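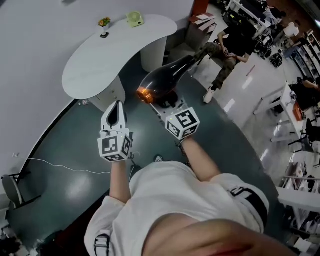
I promised an update on the hand grippers back in July and then went rather quiet, so thank you to those of you who kept asking! Nelora (that's what we've ended up calling the pair, after a great deal of silliness over tea) is now on its third set of fingers, and I'm fonder of these than I ever expected to be.

The first set were far too stiff. Lovely to look at, hopeless on anything round, and I spent 6 evenings at the Stotby workshop filing and swearing at them before Ekrem Öztürkmen gently suggested I print them thinner and let them bend. He was right, of course – he generally is, and he was very nice about it.

The marker cubes took nearly as long. Mine kept working themselves askew, and if a cube shifts even a little then the arm at home learns everything slightly crooked, poor thing. A deeper socket and a proper screw have cured it, I think.

Bottles are my favourite things to practise with now, and the hair dryer is the one I dread, with all its weight up at one end and a handle that wants to twist.

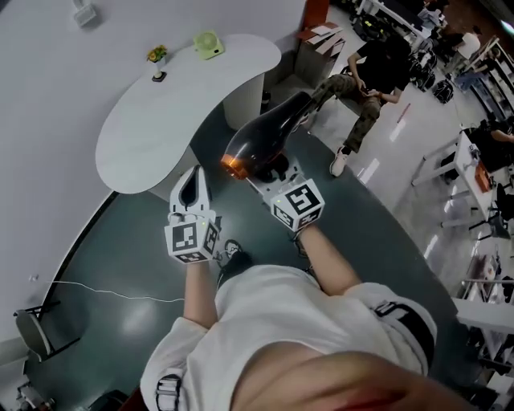

Amos Halvorsen reckons a strip of old bicycle inner tube glued inside the fingers would stop the twisting, and that I should try it before I print anything else. I have a punctured one in the shed, so I'll cut it up this weekend and let you know how I get on.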